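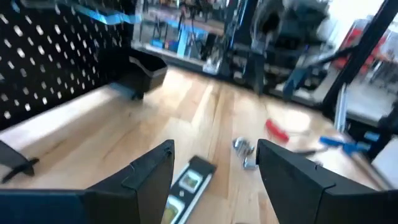 I started this README because people at the Votstead shop kept asking me what the tidy-up arm is supposed to do and what it means for their shift, and I got tired of answering in the hallway. So it's all going in one place! The short version is that the arm puts hand tools back at the end of a job and we don't. Its daily bread is a bench like the one with the spirit level lying between the fingers and the red screwdriver farther up, all of it out on the wood and the pegboard standing off to the left. Everything in this repo (recordings, labels, the shift notes) is about getting from that to a clear bench.

## What's in the folder

- `runs/` has 115 recorded runs from the wrist camera, one folder per run
- `labels/` covers 95 of those. The other ones are waiting on me, sorry
- `notes/` is what people on the floor wrote down after their shift, typed up by me with the swearing mostly left in
- `homes.csv` says where each tool lives. **Please don't edit this without asking Myrtle**

Myrtle Sorensen runs the assembly floor and she decides where things go. I only write the code.

## What changed for the crew

Before December, the last part of every shift was putting stuff away, and whoever was slowest at packing up their own bag got stuck with it. Now you wipe down, press the green button at the door and leave. I like that a lot, and most of the notes say the same.

But some things got more annoying, and I want them written down too:

- You can't leave a half-finished setup out overnight unless you hang the HOLD tag on it. Two people lost a careful layout that way, and one of them was me.
- Tools go home to the spot in `homes.csv`, which may not be *your* spot. Left-handers on the Achterberg line had a real gripe here, so they now have their own rows in the file.
- Somebody has to look over the bench in the morning. That job didn't exist before, and we're still arguing over whose hours it comes out of.

No positions were cut for this. Flitell (they pay for the project) asked for an hours report and got one, and it's in `notes/` where anyone on the floor can read it.

## Known trouble

Small shiny hardware is the worst. Nuts and little brackets throw back so much light that my labels for them are shaky, so treat the `hardware_small` class with suspicion. Long thin tools lying at an angle are much better. Motion blur in the background is all over the set and I haven't filtered any of it out.

There are 3 label versions. Use the newest, called `fovusier`. The older two are kept so that old results can be rerun.

## Asking for changes

Write it on the sheet by the door or open an issue, whichever you hate less. I read both at lunch.

Last edited 26th June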